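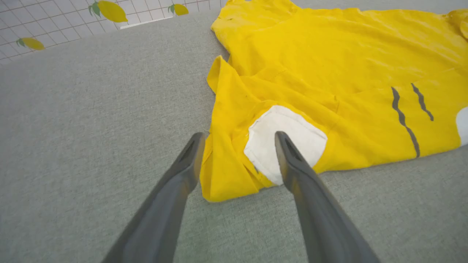 **Folding cell review, Purnside site, October**

Present: operations, maintenance, floor safety, the Clener account lead (by phone), two people from Mockus for items 2 and 3 only.

Meeting opened at 9:10. Minutes of the last meeting were accepted with one change: "resolved" in item 4 now reads "not seen again during testing." Maintenance asked for the change and Clener did not object.

**1. The grip fault**

Maintenance went over the log. The left and right fingers are supposed to stop closing when the force limit is reached. On 17 cycles in the last run the limit was reported as reached and the fingers kept moving. Three garments were torn, all at a sewn-on patch or trim. Plain shirts came through without damage.

Clener's view is that thick spots in the cloth confuse the contact reading, and that this is a "garment mix issue." Operations said the garment mix is the same one Clener was given before the contract was signed, children's rainwear and appliqué included. Clener agreed that it had the list. It did not agree that the list was a requirement.

Maintenance does not accept the explanation as it stands. If a patch throws off the reading, the controller should stop early or stop late, but it should not log a stop that did not take place. Clener will look at the log again.

**2. Software update**

Mockus presented the new version of the grip controller. It has been run for 2000 cycles on their own bench with no fault. Asked what was being gripped, Mockus said cotton towels. Asked whether any had a patch, a zipper, a snap or a printed stripe, Mockus said no.

Operations said the bench result tells us that the machine can handle towels, which we knew in the spring. Mockus said it was still a useful baseline. Left there.

Mockus offered to install the update right away. Floor safety declined until there is a written list of what has changed. The last update also changed the arm's return speed and we found out by watching it.

**3. Stop button**

During the last tear the operator pressed the stop and the arm halted, but the fingers stayed closed on the cloth. The operator then reached in to free it by hand. No injury. Floor safety has written this up as a near miss and wants it called that in every document, including the ones Clener sends to its own people, where it currently appears as "operator intervention."

Long discussion on whether the fingers should open or hold on a stop. Mockus prefers hold, so that nothing gets dropped. Floor safety said dropping a raincoat is not a hazard. Mockus said other customers handle heavier goods. Floor safety asked for our cell to be set up for our goods. Mockus will say in writing whether that can be done without a new controller.

Until then, nobody reaches past the guard with power on, whatever the screen says.

**4. Plinon sensor pads**

Plinon has quoted for fingertip pads that read pressure separately from the motor current. Operations is not against it but noted that this would be the third add-on bought to make the original purchase work. Maintenance would like one pair on loan before any order. No decision on who pays.

**5. Running the cell in the meantime**

Agreed: 5 cycles at a time with a person watching, plain garments only. Anything with patches, trim or a lining goes to the hand folding tables. Operations pointed out that at this rate hand folding is faster for everything. Noted.

**Actions**

- Clener: explain the 17 logged stops, with raw force data attached
- Mockus: written change list; written answer on opening the fingers at stop
- Maintenance: ask Plinon for a loan pair; keep the torn garments bagged and labeled
- Floor safety: new sign for the guard door, near miss report to all parties
- Operations: move patched and trimmed items off the cell schedule

Clener asked whether the cell could be described as "in service" in its next report. Operations said no. Closed at 10:25.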